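3.2 Household survey and standby measurement

The survey was carried out in Vultatville, a town chosen because its housing stock is mixed and its meters are read monthly. Letters went to 716 addresses in November, and 350 households returned a completed form. Of these, 54 agreed to a home visit. The visits were made by the second author and by Clémence Baudry, who worked from the same checklist and did not see each other's results until coding was complete.

The form asked where each power strip in the home was kept, what was plugged into it, and whether it was switched off at night. We use the term "power strip" for any portable block with more than one outlet and its own cord. Wall adaptors without a cord were left out. So were fixed outlet rails of the kind fitted above kitchen benches, as these are wired in by an electrician and are not moved by the occupant.

Standby load was read with a Lindov plug-in meter placed between the wall outlet and the strip. Each reading began after all attached devices had been put in their usual resting state, as judged by the occupant and not by the visitor. Where the occupant was unsure, the device was coded as "unclear" and dropped from the main analysis, though it was kept in the totals for the room. Torres (personal communication) has pointed out that this rule favours devices with an obvious off button, and we accept that the totals for home offices may be low as a result.

Strips were sorted by outlet layout, following the scheme in Sfakianakis. A strip with its outlets in one column was coded as type A (Figure 3), and all other layouts as type B. The difference matters for plug-in chargers, which can cover a neighbouring outlet and lead the household to add a second strip.

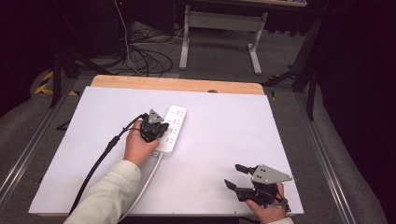 Figure 3. Power strip with outlets in a single column (type A).

Cord length was not recorded at the first eight visits and is treated as missing for those homes. For the rest it was measured from the strip housing to the plug, with the cord laid flat where there was room to do so. Colour and age were noted but not used, as few occupants could say when a strip had been bought.

Responses were entered in Ratine by one coder and checked by another. Disagreements were mostly about location – a strip on a landing, for example, might serve two rooms – and were settled by assigning the strip to the room with the larger load. Homes with solar panels were kept in the sample, as the meter reads demand at the outlet and is not affected by the source of supply.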